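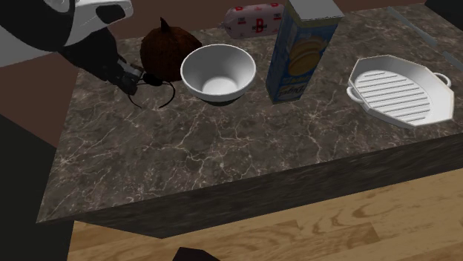 椰子工坊开放日逛后感

上周末跟朋友去了Drikby的开放日,就是城郊那家做椰子油和椰子糖的小工坊。之前在市集上买过他们一罐椰子糖,两天就吃完了(不是我一个人吃的!),所以一看到报名通知马上就填了。

先说交通。导航会把你带到后门,后门是锁着的,得绕一大圈才能到正门。公交的话坐到底站,再走一段上坡路,太阳大的时候真的有点要命。我们到的时候门口已经排起了队,每批只放37个人进去,我们刚好赶上第二批,运气不错。

带我们参观的师傅叫Eustaquio Ochoa,中文说得很溜,偶尔冒出几句西班牙语,讲到激动的地方语速飞快,后排的人一直在喊“慢一点”。他先教大家挑椰子:拿起来掂一掂,放到耳边摇,水声清脆的留下,闷闷的放回去。再看那三个“眼”,有发霉或者渗水的痕迹就别要了。我以前买老椰子全凭眼缘,难怪老踩雷。

然后是开椰子。我一直以为要用大砍刀,结果他用的是刀背,沿着椰子中间那一圈边转边敲,敲着敲着就裂成两半,下面放个碗接水。看起来轻松得不得了,轮到我上手的时候敲了半天,椰子纹丝不动,手倒是麻了。旁边一个小朋友比我先敲开,全场鼓掌,我也只好跟着鼓。

榨油的车间只能隔着玻璃看,味道倒是挡不住,整条走廊都是甜香味。他们冷压用的机器叫Skendik,声音很大,讲解基本靠吼。我听到的部分是:椰肉要先刨丝,低温烘干,再送去压,温度控制在53度以下。压完剩下的椰蓉也不浪费,一部分拿去做饼干,一部分给附近的养鸡场。

最喜欢的还是熬糖那间屋子。大铁锅一字排开,熬糖的是Keegan Mudgway,话不多,手一直没停过。椰花汁要不停地搅,颜色从浅黄慢慢变成深琥珀色,快好的时候他舀了一小勺滴进冷水里,捏一捏,点点头,关火。我们每人分到一小块还温着的糖,有一点焦香,还有一点点咸,比罐装的好吃太多了,我厚着脸皮又去要了一块。

中午在院子里吃饭。椰浆饭一般,米有点硬,咖喱倒是很香,可惜份量小。饮料强烈推荐冰的椰子水加青柠,千万别点那个椰子咖啡,甜到怀疑人生,朋友喝了两口就推给我了。

下午有个小讲座,讲椰壳怎么再利用,做碗、做炭、做花盆里的垫料都行。主讲的是一家叫Buken的合作社,他们一年要收2,000公斤椰壳。内容其实挺有意思,就是会议室没开空调,后半段我一直在偷偷扇风,笔记记得乱七八糟,烧炭那部分基本没听进去。

最后当然是逛小卖部。开放日满100元送一把椰壳勺子,我本来只想买一罐糖,凑来凑去又拿了两瓶油和一包椰子脆片。勺子打磨得挺光滑,第一次用之前最好抹点油晾一晚。脆片建议买原味,海盐味太咸了。

给想去的朋友几个小提醒:
穿不怕脏的鞋,熬糖间的地面黏黏的。
想体验开椰子要在入口处另外登记,名额很快就没了。
带个保温袋,鲜椰浆只有现场卖,天热放不住。
对坚果过敏的提前跟工作人员说,饼干里有腰果。

听Ochoa师傅说下一次开放日安排在三月,到时候会加一个做椰子冻的环节。我已经跟朋友约好了,这次一定要把椰子敲开!鲜椰浆我带回来两袋,一袋煮了西米露,另一袋还在冰箱里,有什么好方子欢迎留言告诉我。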